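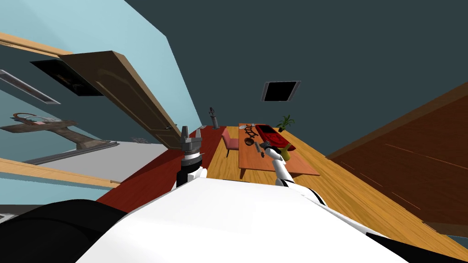
Deepika Salian asked why anyone would drive 80 minutes to watch a robot that only exists on a computer. She left that under my last post, where I mentioned I was going to the Flisstead open day, and it's a fair thing to ask. I went in July and I'm only now getting my notes typed up, so this will have to be my answer.

The open day was in a plain two-story building behind the bus depot. Urkari has the ground floor. They write the simulator, which they call Covo, and they had it up on a big screen with rows of folding chairs in front. I got there late and sat at the back. Sowmya Kotian ran the first half. She kept it simple, and she took questions while things were running, so the talk went off course a few times. I didn't mind.

Most of the first half was about the rooms. A robot gets put in a room with furniture in it and has to find its way to a table and do something there. Then the furniture changes and it does it again. Sowmya said they had 387 rooms when they stopped adding new ones in the spring, and they've been fixing the old ones ever since. Doors were the worst, she said. A man near me asked about stairs and the answer was no, no stairs yet.

After the coffee break Prakash Acharya took over and the subject was picking things up. I had expected this to be the dull half and it was the part I liked best. He talked about how hard it is to get two fingers onto something thin, and that matched what we were looking at — a dark, slim thing like a pen, leaning between the gripper's fingers, with a rolled newspaper just past it. The paper had DAILY NEWS down the side in big letters, and the woman next to me spent a while trying to read the rest of the headline. Prakash said thin objects fail a lot more than cups do, and a small error in the angle is enough to lose one.
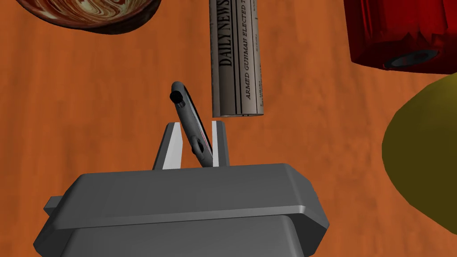
Somebody asked if any of this carries over to a real arm. Prakash said some of it does, and that friction is where it mostly goes wrong. He didn't give a number and I didn't hear anyone push him for one.

There were 14 chairs in the back room for the hands-on session and I didn't get one. Yamuna Thomas did, and she told me later that you steer with a pair of hand controllers and that her arms were sore by the end.

Parking is 2 dollars, coins only. Next one is in the fall, sign up at the front desk or by email.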